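Who will clear the table?

Every December my mother asks me the same thing: when can she buy a machine that lays the table, clears it afterwards and puts the cups back where they belong? She is 81, she has a dishwasher and a robot vacuum cleaner, and she considers both of them half finished. The dishwasher does not fill itself. The vacuum cleaner eats the fringe of her carpet.

So in winter I travelled to Brondilberg to see how far the matter has come. A small firm there, Lesby, is teaching robot arms to do the work of a kitchen and a dining room. It does this in a rented flat on the second floor, with neighbours above and below. The furniture was bought second hand, and the wallpaper was already there.

Florian Auer, who leads the work, opened the door in slippers and asked me to take off my shoes. He worked before in a factory for door handles, where he programmed arms for nine years. I asked him what was the biggest difference. In the factory, he said, the part comes always to the same place. If it comes two millimetres wrong, somebody is called and the machine is stopped. In a home everything is two millimetres wrong, and the person who should be called is the customer.

This difference explains a lot. On the shop floor the robots have been good for decades at welding, painting and lifting, and we have the habit to think that a kitchen must be easier than a car. A cup weighs little. A child can carry it. But the welding robot does not need to find the car under a newspaper, and it does not need to decide if the tea in the cup is finished.

Auer showed me the figures for the last months. The arm had made 2394 attempts at simple table tasks: pick up a spoon, move a plate to the side, fold a napkin once, put a glass on a tray. Of these, 1706 were counted as successful. The others were mostly small failures, a spoon pushed away or a napkin taken by two layers when it should be one. There was also broken glass, and he did not hide this from me.

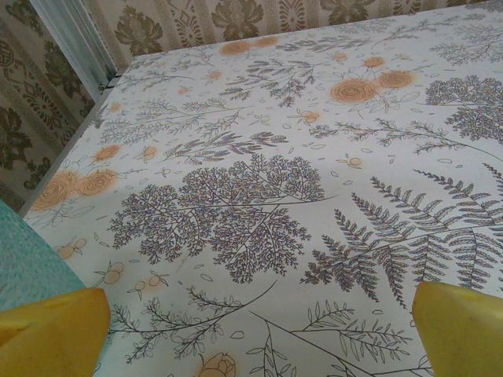 A dining table is harder than a workbench for a reason I had not considered, and it is the tablecloth. The people who love tablecloths love them with roses and ferns on them, in peach and grey, with small berries and leaves everywhere. For us this is decoration and we stop seeing it after one minute. A camera must learn that a printed leaf cannot be picked up, but a real one, fallen from the vase, can. Early versions of the software, Auer told me, tried quite often to collect the flowers.

The cloth also moves. When the fingers press down to take something flat, they can take the cloth too, and everything standing on it goes for a short journey. A human feels this at once and lets go. The arm in Brondilberg has learned to be careful, but careful means slow. To clear the places of two persons it needed 8 minutes, and I caught myself several times with my hand already half out to help.

I asked why they do not simply use a plain cloth. Auer was almost offended. His customers, he said, will not change their homes for a machine, and he would not wish to sell it to those who would. His own grandmother had flowers on the table and flowers on the wall, and he takes her dining room as his measure.

Not everybody in the trade agrees. At Ninh, a company which makes equipment for canteens, they think the home is the wrong place to begin. Their machine sorts dirty trays on a belt, and the trays are all the same. It works every day and it earns money. The engineer I spoke with by telephone was polite about the flat in Brondilberg, but he said that one can lose many years between a sofa and a table. For him the household robot comes last, after the canteen, the hospital and the hotel.

I think he may be right about the order. Still, I have seen the tray machine also, at a canteen in Ornon, and I did not feel anything. In the flat I felt something when the arm took a teaspoon from beside the plate, on the third attempt, and laid it in the tray without noise.

What it would cost, Auer does not want to say yet. He expects that the first machines will be rented by the month, perhaps to care homes, where one arm could serve several tables and a technician is not far. For private homes he speaks of "some years", and when I asked for a number he went to make coffee. He made it himself. The arm is not allowed near hot liquids.

I telephoned my mother from the train and told her about the spoons and the eight minutes. She wanted to know whether it also shakes out the crumbs. I had forgotten to ask, so I wrote to Auer the same evening, and his answer came the next morning. Crumbs are planned.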